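Subject: Re: [series-readers] Dollden book 3, first impressions (spoilers marked)
From: Arash Mazandarani
To: series-readers list
Date: March 17, 2021

Hello all,

I finished the third Dollden novel on Sunday night and have now read through the messages I'd been avoiding. I'll reply to the one below as it covers most of what I wanted to say, and then add a few notes of my own. Spoilers for books one and two throughout. Spoilers for book three only under the last heading, so stop there if you haven't got to the end.

The earlier message said:

> I wanted to like this more than I did. The first two books
> had a proper mystery in the middle of them and this one
> doesn't get going until after the funeral. Rara spends
> ages on the train to Olten thinking about her mother, and
> by the time she gets off I had forgotten who she was going
> to see. I also thought Hashemi was out of character. In
> book two he would never have handed over the letters
> without reading them first. Has the author forgotten, or
> did I miss something?
>
> The other thing is that I don't think you can start here.
> My sister tried and gave up after two chapters. She didn't
> know who half the people at the funeral were and the book
> makes no attempt to tell her.
>
> I'd give it 2 out of 5, and that's mostly for the ending.

I'd go higher than that, but I agree with some of it.

The slow start

It is slow. The funeral takes up the first six chapters and you could lose two of them. What I'd defend is the train journey. I read it as the place where Rara works out that her mother's version of the house sale can't be right, and she does it from things we already had in book one: the date on the receipt, the neighbour who had supposedly moved away, the piano. I went back and checked, and they are all there. If you read book one when it came out you will have forgotten them, and the author doesn't remind you. I think she should have. One line about the receipt would have done it.

I'd also say the book is badly served by its blurb, which promises a disappearance. There is one, but it happens so late that anyone who has read the back cover is sitting waiting for it. I read it on a library e-reader with no cover and no blurb, and I suspect I had a better time for that reason.

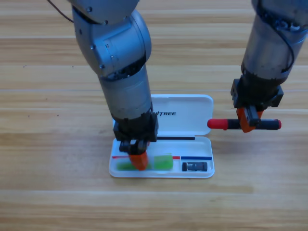
Hashemi and the letters

I don't think it's a mistake. Go back to the scene in book two where he is ill and Rara reads to him from the newspaper. She skips a paragraph and he knows she has skipped it, and he lets her. I took the business with the letters as the same thing the other way round. He doesn't open them as he has a fair idea what's in them already and would sooner not have it confirmed. It's never stated, and I can see why it looks like carelessness if you're reading quickly. But his one line when he puts the packet on the table ("You'll want the light for those") doesn't sound to me like a man who is in the dark himself.

Where I do think he's out of character is the argument at the station. He has been polite to everyone for two whole books, including people who stole from him, and then he shouts at a ticket clerk. If it was meant to show the strain he's under, it came from nowhere and is never mentioned again.

Starting with this one

Agreed, don't. I'd say the same about book two, for what it's worth. They're sold as separate mysteries with the same characters, and that was just about true of the first, but by now it is one long story. Anyone new should begin at the beginning. Book one is the shortest of them anyway, a little over 200 pages in my edition, and it's easy to find second-hand.

For those who asked about the order of the short stories: there are two, and both are set between the first book and the second. "The Upstairs Tenant" can be skipped. "January" can't, in my opinion. It explains why Rara no longer speaks to her cousin, and the cousin matters a good deal here. It was printed as a small pamphlet in a run of 1000 and then put in the back of the paperback of book two, so if you have the hardback you won't have it. I think that accounts for several of the puzzled reviews I've seen.

The audiobook

I listened to a few chapters of the audio as well, on the way to work. The reader is new and I didn't take to her at first. She gives Hashemi a much older voice than the one in my head. By the second morning I'd stopped noticing. Her Rara is very good, drier and less sorry for herself than she can seem on the page, and the train chapters in particular gain from being heard.
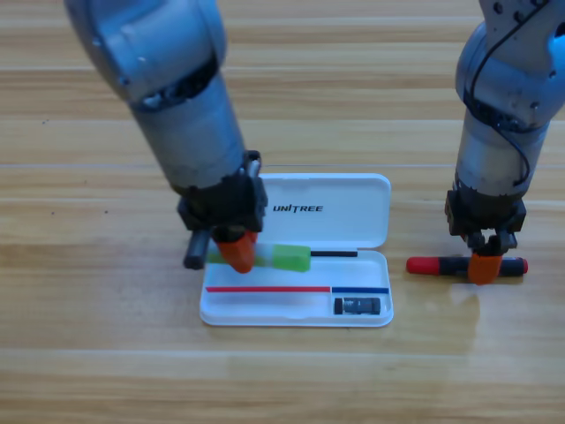 The one drawback is that the chapter numbers on the audio don't match the book. The prologue is counted as chapter one, so everything after it is out by one. If you swap between the two as I did, you'll find yourself hearing the end of something you've already read.

The ending (spoilers for book three from here)

I thought this was the best thing she has written. The house at Dollden has been described so many times, always by people who want something from it, that when Rara finally gets inside and it's simply a cold house with the wrong curtains I was quite moved. I liked that she doesn't find the second will. I'm fairly sure there isn't one, and that the solicitor made it up in book one to keep the brothers talking to each other. I'd be interested to know if anybody else read it that way.

I was less keen on the last two pages. The telephone call is plainly there to set up a fourth book and I'd have been happier if it had stopped with her on the stairs. The voice on the line isn't named, but he calls her "Ra" and only one person has ever done that, so either he didn't drown or we're being misled. I would prefer to be misled. Bringing him back would undo most of what was good about the second book.

Four out of five from me. Take half off if you've not reread the others recently.

Can we also settle what we're reading next? I'm happy with any of the titles that were put forward last month except the very long one, which I've started before and not finished. If there's to be a vote, please put it in a separate thread with a clear subject line, as I get the digest and missed the last one entirely.

Regards,
Arash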